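Workshop notebook, Lurnbridge shed
Jul 28, 2022

Second dye day on the weld, and I'm writing this up while the last pot cools, otherwise I'll forget which skein was which like I did with the onion skins. Apologies for the blots. Anyone picking this up to repeat it, the madder notes are further back, before the page with the tea on it.

Where I'd got to: the wool was scoured on Monday in the big pan, washing soda and a squirt of plain soap, and it came out much cleaner than the last lot. The water was the colour of weak gravy for the first rinse and then more or less clear. I let it go down to lukewarm before lifting anything out. I know I've written that in here before but I still managed to felt a skein in the spring by being impatient, so it's going in again. LET IT COOL.

Yarn is the Michalski undyed, the four-ply, 100 g skeins. It's a bit hairier than the Nilton stuff we used last year and it drinks up water more slowly, so it wants a proper overnight soak and not the hour I used to get away with. I pushed one skein under at teatime and it bobbed straight back up at me like a sulky duck. By this morning they'd all sunk. Good.

Mordant: alum at ten per cent for everything, so 10 g a skein, dissolved in a jug of hot water first and then stirred into the pan. I left out the cream of tartar this time on purpose. Last time the yellows had gone a touch lemony and thin and I've a theory (not a very scientific one) that the tartar was pulling them that way. It'd be nice to get nearer to the proper old buttery yellow. An hour at just under a simmer, then left to sit in the pan with the lid on.

The weld itself came off the bottom bed behind the shed, cut the day before yesterday, whole tops with flowers and seed on. It had gone over slightly. I really wanted to cut it a fortnight ago but it rained and rained, and then I was away, and then it was so hot I couldn't face standing over a burner. Total weight once I'd shaken the earwigs out was 570 g fresh. That's more than I expected from a bed that size and I was frankly very pleased with myself.

Chopped it up with the old shears, stalks and all, and put it in the net bag in the tall pan with tap water. Our water is very hard, which weld likes, so no chalk in the first bath. Kept it at a bare simmer for an hour. It must not boil, or you get brown. I had the thermometer clipped to the side and it crept up to 90 twice while I was looking for my other glove, and I caught it both times and added a cup of cold. The smell is awful, by the way, I'd managed to blank that out since last summer. Boiled cabbage with something sweeter behind it. It gets in your hair.

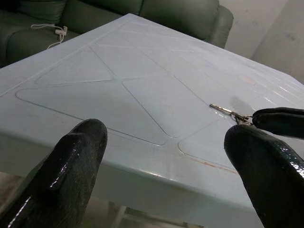 Out with the bag, squeezed it against the side with the wooden spoon, and in with the first two skeins. You could see the colour taking within minutes! It's such a bright thing, almost rude, and then it settles down. I left skeins A and B in for forty-five minutes, turning them over now and then and trying not to fiddle. Then A came out to drain and B stayed in with the pan off the heat.

Chalk next. I stirred a teaspoon into the bath with B still in it, having lifted it up on the spoon out of the way first, and the whole lot went several shades deeper, quite suddenly. This is the trick I'd read in the Omness dye booklet and never believed. I'd always thrown the chalk in at the start and so never got to see it happen. Definitely worth doing it this way round if you've got people in to watch.

Results so far, all judged by the door in daylight, all still damp, so don't hold me to any of it:

A - ten per cent alum, no chalk. Clear bright yellow with a slightly green look to it. Very even. One paler patch where the tie was too tight, my own fault, I'd used the cotton tape and pulled it in a figure of eight like I was trussing a chicken.

B - same alum, chalk added late. Much stronger, warmer, really the yellow I was after. Slightly chalky to the touch, needs another rinse.

C - went into the second bath, after A and B were out. Softer, primrose. I like this one more than I thought I would and it'd look lovely next to the grey.

D - second bath again, then a dip in the iron pot for two minutes. Olive, bit muddy. I think one minute would have been plenty. I say that every time about iron.

E - exhaust bath, left in overnight tonight, so nothing to report yet.

About the iron pot. It needs its own lid and its own spoon and they need to be marked, because I found the iron spoon in the jar with the clean ones this morning and it was pure luck I noticed the rusty bit on the handle. One stir with that and the whole weld bath would have been khaki. I've put red tape on it now. If the tape comes off in the wash-up, please put more on, it's in the drawer with the labels.

Rinsing took for ever. The hose pressure was down to a dribble by the afternoon so I did it in buckets, five changes for B and three for the others. The run-off was still faintly yellow at the end but I don't think it's loose dye so much as bits of plant. There's a lot of seed caught in the yarn, tiny black specks, and it ought to shake out once it's dry. I should have strained the bath through muslin as well as using the net bag. Next time.

Light test. I've wound a bit of A, B and C round card, covered half of each with foil and stuck them in the south window with the date on the back. Weld is supposed to be the best of the yellows for lasting. The onion skin card from last year has gone the colour of a digestive biscuit, so we'll see. I'll take them down in October and stick them in here, and if I haven't, somebody nag me.

Some sums while I think of it. The blanket needs 3,657 metres going by the draft, warp and weft together, and that's without any allowance for the sample at the start, which I always need and always pretend I won't. The ball band gives 350 metres to a skein, so that's eleven skeins at the very least and I'd be happier with twelve. If a third of them are yellow, that's four skeins, and I want them to match, so they'd all have to go in one bath. The tall pan won't take four without crowding. The big pan would but it's aluminium and I'm a bit wary of it for the final dye even though it's fine for scouring. So either I borrow a stainless one or I do two and two and alternate them in the weft so the difference doesn't show. I'm leaning towards the second. Stripes hide all sorts.

Weld needed for that: I used more than weight for weight today on the first two, and there was plainly plenty left for C and D, so I think 130 g of fresh tops to each skein would do it, with the late chalk. The bed won't give me any more this year apart from a few side shoots. There are first-year rosettes at the far end which should flower next summer if the slugs leave them be. I could buy dried but it feels like cheating, and then you've all the bother of working out the weights again.

Other bits:

The small burner is sputtering. I cleaned the jet with a pin and it was better for ten minutes. Probably wants a new hose too, the old one's gone stiff.

We're nearly out of alum. There's enough for three more skeins, maybe four. Soda's fine.

I've moved the drying line along to the other hook so that it's out of the full sun. The pegs leave marks, so hang skeins over the broom handle instead and give them a quarter turn when you walk past.

Spent weld is on the compost, well dug in, and it does still smell, sorry.

I also wanted to try weld over the pale blue skeins left from the woad day, to see if I can get a proper green. There are two of them in the bottom of the chest, one quite patchy. They've already been washed but they've had no alum at all, so they'd need mordanting first and I'm a bit nervous about what the heat does to the blue. The booklet says it's fine. I'll do the patchy one first, in what's left of the exhaust bath once E is out, and keep the other back until I've seen it dry.

Pan's down to 40 now. Lid on, light off, E can stay where it is till the morning.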